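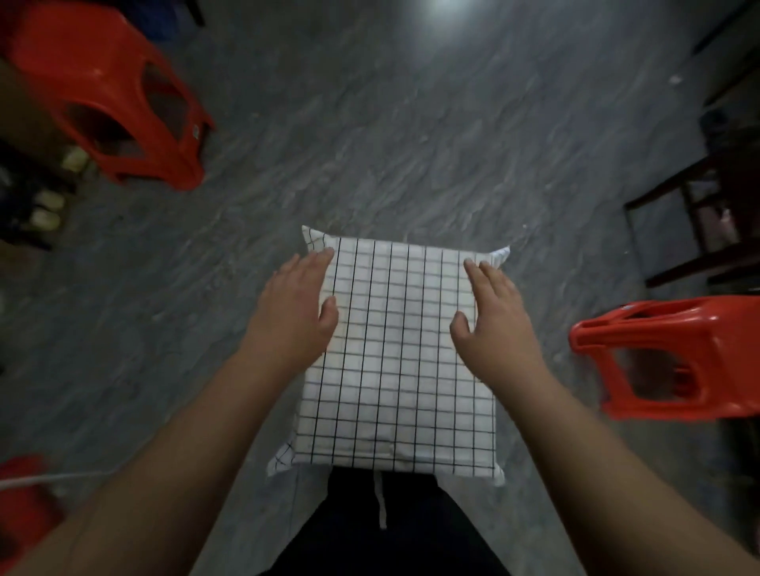
My budget for the first year of household automation is 2000 euros, and on Friday evening I finally sat down to divide it. The big question is whether to buy the small arm from Flultus, which costs 658 with the soft fingers, or to wait and take the complete Trakevach set for 2559, and that is already over my limit. I began to look at the tasks and not at the prices. A stuffed cushion with pointed corners, held on the lap with a hand on each side, is a good test for the soft fingers. The cover with the black grid helps too, as the lines bend where the cushion bends, and a cheap camera could follow them.

Flat cloth is another matter. Maxine Maihi wrote to me that one arm is enough for it, but I don't believe this. I would need two, and two arms with a shared power supply leave me very little for the camera. 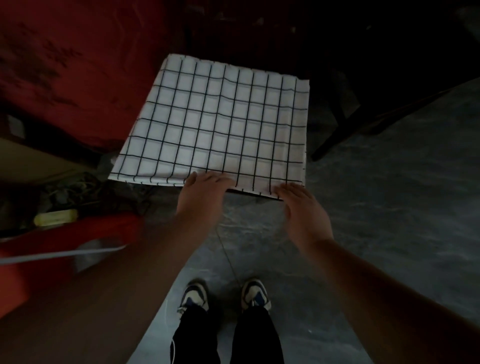
Both hands on the near edge of the checked cloth.

So my plan at the moment is one arm now, the second in August, and no mobile base this year. Yurii Sirko offered me a used base from Cludside, but it weighs 17 kilos without the battery and I live 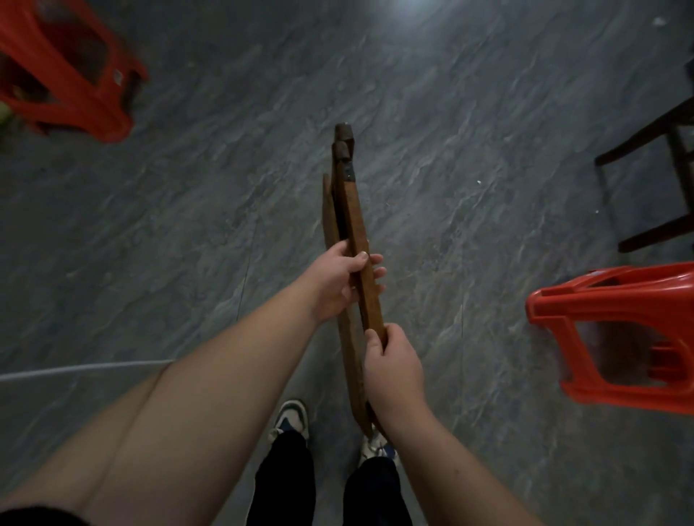
on the third floor with no lift. I also asked Waaka for the price of spare fingers – they answered the same day, but without the delivery cost. I will ask them again before I order anything.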